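4. Setting up your Niten profile

Do this before your first Tuesday stand-up, or Khrystyna Symonenko will do it for you and choose your avatar.

1. Sign in to Sedberg with your work address.
2. Open Profile and pick a display name. Thirteen characters, no emoji.

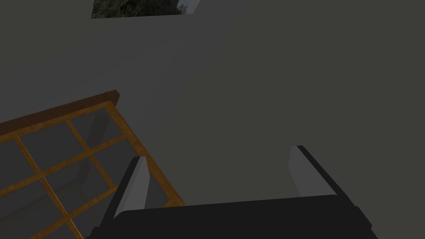 Page last changed: July, by O. Zakharchenko

3. Fill in "What I work on." The limit is 300 characters. "Various" has been tried.
4. Link your Trornero repositories. The first sync takes a while — go get coffee.

Note: Sync stops at 3000 commits. If you have more, congratulations, and see section 6.

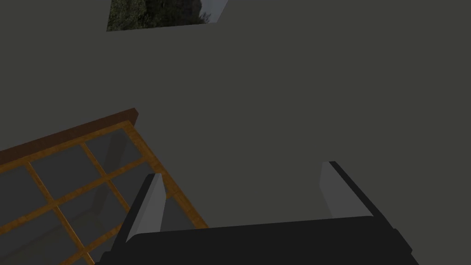
5. Set your focus hours. Niten mutes chat during these and shows your teammates a gray dot. The white status text on your away screen can be moved, and most people put it low and to the right.

Caution: Do not press Reset Team. It resets the team.

6. Click Save, then click it again when Antoniuk asks if you meant it.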